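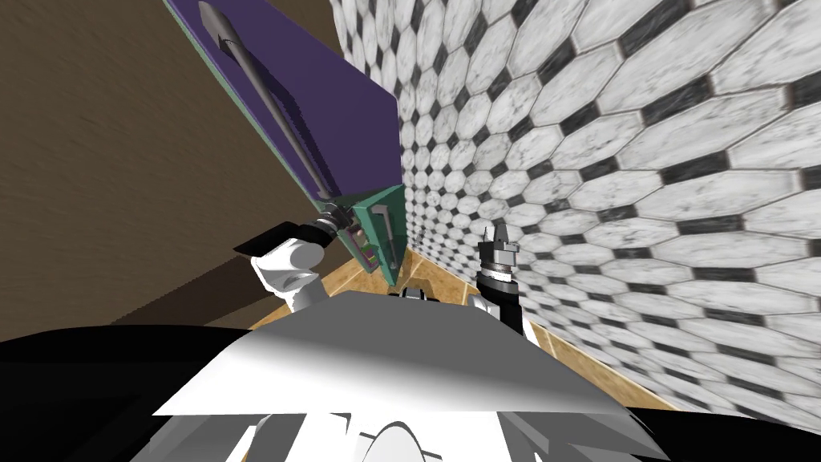

By Ruxandra Crăciun, Kadberg visitor programs. Last revised 6/30/19.

Section 6. Running the Breltix kitchen demonstration on open day

Welcome, and thank you for hosting! Most of your guests will never have watched a simulated robot at work, so take your time and let them enjoy it.

1. Start the Breltix viewer and load the room called Yakubu. It can take a while to open, so this is a nice moment to say hello to everyone.

2. Select the gripper view and leave it up while people find a seat.
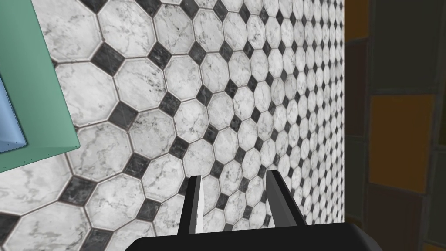 Gripper view, with both fingers over the tiled floor.

3. Switch to the body view and explain that both arms can be driven from the host desk, one at a time or together.

Note: Sigrún Ragnarsson likes to let the guests pick which arm goes first, and I have happily borrowed the habit.

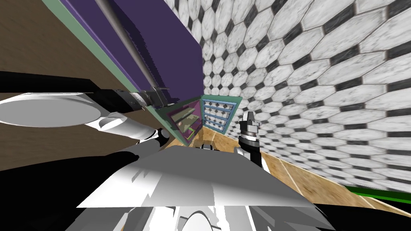
4. Invite a guest to the desk and hand over the controls. Keep each turn to 2 minutes, or the folks at the back of the line will (quite understandably) get restless.

Caution: Do not change rooms while a guest is driving. Press Hold first, and wait for the arms to stop.
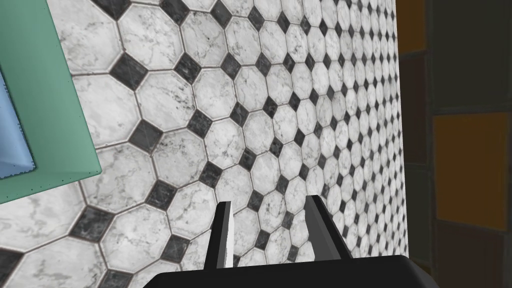

5. When the turn is over, press Reset and wait for the ready tone before calling up the next guest. If you don't hear it, reload Yakubu as in step 1.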